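25 Dec 2022
Workshop notes – glue and board, drop-off boxes

In by myself, quiet, heating on low. Wanted to get the starch paste question closed before the new year so Madhu doesn't have to pick it up cold.

Where we were: the Billarmont board takes paste fine on the liner side but the seams let go when the boxes sit in the damp store. Pleltell board holds better but cracks on the score if you fold it fast. Two different problems and we kept treating them as one. My fault mostly, I wrote them up on the same page in April.

Paste, batch A: wheat starch, usual mix, cooked 7 min, strained once. Lumpy. Strained again, still a bit lumpy. Used it anyway.
Batch B: same but soaked first, then cooked 10 min on the small ring. Much smoother, brushes out thin, no drag. Smells less too.
Batch C: B plus a little methyl cellulose. Slow to grab, slides around for ages, but you can square the corner up properly before it goes. Like this one for the long seams.

Strips cut 300 mm, glued along the grain and across it, weighted with the old irons under blotter. Peeled by hand, no gauge (gauge is still at Yadav for repair, chase them). Results:

A along – peeled clean, bad
A across – peeled clean in the middle, fiber tear at ends
B along – fiber tear nearly all the way
B across – fiber tear all the way, board went before the glue did
C along – same as B but patchy at one end, I think I starved it
C across – good

So B for tabs, C for long seams. Don't use A again, no reason to skip the soak. Need to write the soak on the card above the sink becuase everyone forgets it, me included.

Damp test: six strips in the tub with the wet sponge, lid on. Leave till they've had a proper go. Do NOT open it to look, Madhu this means you.

Scoring. Tried the Pleltell with the bone folder, then the wheel, then the wheel after wiping the line with a barely damp cloth. Wiping wins. Score goes in round and soft and the outer liner stays whole. Too wet and it cups, so wring the cloth till you think it's dry and then wring it again. Fold slow, half way, let it rest, then the rest of the way. Against a straightedge if the flap is long.

Also tried folding away from the score instead of into it, as Madhu suggested. Works on the thin stuff. On double wall it just crushes one side and looks awful. Leave it.

Blade note: changed twice today. Dull blade drags the flutes and you get that furry edge on the tabs, and then the paste sits in the fur and never bonds right. Change it before you need to.

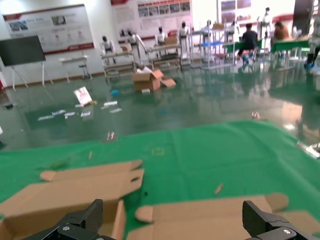
Tan corrugated blanks on the green cloth. Rounded tabs, one with the small hand hole.

Rounded tabs are staying. Square ones catch on the slot and bend over at the corner, then someone forces it. Radius off the brass template, not by eye.

Stock: 487 sheets on the rack by the door, that's Billarmont and Pleltell together, need splitting out on the list. The Oltell sample pack is still unopened, white liner, might be nice for the lids. Don't let it sit by the radiator, it was starting to bow.

Costs – didn't do these. Invoice is in the blue folder somewhere.

To do
– order wheat starch, one tin left and its the old one
– ring Yadav re gauge
– label the paste jars with a date, not just a letter
– Madhu Rathore to check my slot widths, I measured off a folded box and that's never right
– open Oltell, score test, same cloth method
– damp tub, peel all six, write it down HERE and not on the back of an envelope

Brushes washed. Ring off. Left batch C in the fridge, top shelf, lid taped.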